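Home About us Courses Repairs Visit Contact

About Retamal

Retamal is a small school for bookbinding and paper repair in the town of Prendton. We teach adults who want to learn the work from the beginning, and we also take in books from families, parishes and small libraries when they need a new spine or a new cover. We are seven teachers, and most of us still have our own bench work in the mornings.

The school was started by Fadwa Alaoui, who learned to bind in her uncle's workshop and came to Prendton to work for the paper merchant Tereo. When Tereo closed its shop on the river side, she took over the lease, two board cutters and a very heavy nipping press which is still standing where they left it. The first course had six students. They sewed their books on kitchen chairs, and one of those students, now a teacher here, still keeps her first book with the crooked endpapers.

Our main course takes 300 hours and can be followed by day or in the evening. It begins with folding and sewing, because a book that is badly sewn will not be saved by a beautiful cover. After this come case binding, leather work and boxes. In the last part each student repairs one old book that somebody really uses, for example a cookbook or a school atlas. We ask the owner to come and collect it in person, and the student explains what was done and what was left alone.

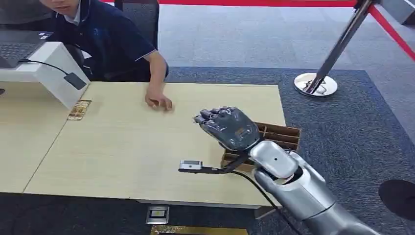 Prendton, 20th June

The summer courses are now open for registration. There is a short course in box making and a longer one in paper repair, and both are held in the upstairs room, which has the better light. Materials are included in the price. Please bring your own apron and, if you have one, a bone folder that you are used to.

We keep a register of every book that leaves the house, and the last number written in it is 2456. Each line gives the title, the owner, the thread and the glue. This may look old-fashioned, but when a book comes back after many years we can open the register and know what is inside the spine -- it saves a lot of guessing with the knife.

Since May we also have a second address in Plamau, where the repair counter is open in the mornings. Books left at the counter are brought to Prendton for the work and go back to Plamau when they are finished. Courses are given only in Prendton.

If you would like to visit before you decide on a course, you are welcome to do so. Write to us first with the course that interests you, and one of the teachers will answer and propose a time. Coffee is on the ground floor, away from the paper.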